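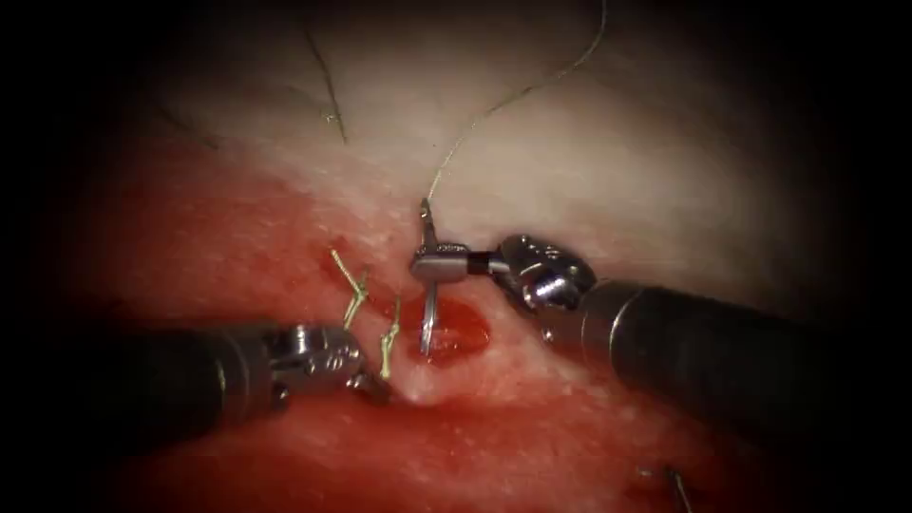

Print this page | E-mail this page

Bevovex Tissue Practice Block and Suture Set: Review
Aug 25, 2020

The Bevovex set costs $80, and for that you get a practice block, a packet of curved needles with thread attached, a needle driver, forceps and a zip case. The box promises "real tissue feel." I have sewn enough pig's feet and chicken thighs to doubt any box that says so, and I bought this one with my own money.

I'll start with the needles, the best part of the set. They are sharp, the curve is even and they hold their shape if you follow the arc with your wrist. Push straight instead and they bend, as they should.

The driver is less good. The jaws grip well enough when you take the needle two thirds of the way back from the point, but the ratchet is stiff and lets go with a jerk. On fine work that jerk goes straight into the edge of the wound. My old Durell driver cost more and is still smooth. I would throw the Bevovex one in a drawer and keep the forceps, which are plain and fine.

Now the block. The top layer is firm and takes a bite nicely for the first dozen stitches. After that the holes stay open and the thread starts to saw through. I got nearly 350 stitches out of mine by working both sides and cutting new wounds between the old ones, and the last 50 or so weren't teaching me anything. The middle layer peels away from the top if you undermine it at all. Real tissue slides, gives a little and comes back. Bevovex tissue does none of this, whatever the box says.

The Tukau block, model 503, has a mesh inside and lasts longer, though it's too tough and makes you push harder than you should. Tiêu sells a softer one that I liked in May and that split down the middle in June. A pack of chicken thighs beats all 3 for feel, if you don't mind the washing up.

Would I buy it again? The needles, yes, if they were sold alone. The full set is overpriced by the cost of one bad driver. A beginner who wants to practice knots at the kitchen table will get some use from it. Anyone past that stage should spend the money on thread.

Print this page | E-mail this page

Contact us | Copyright 2020, all rights reserved | Back to top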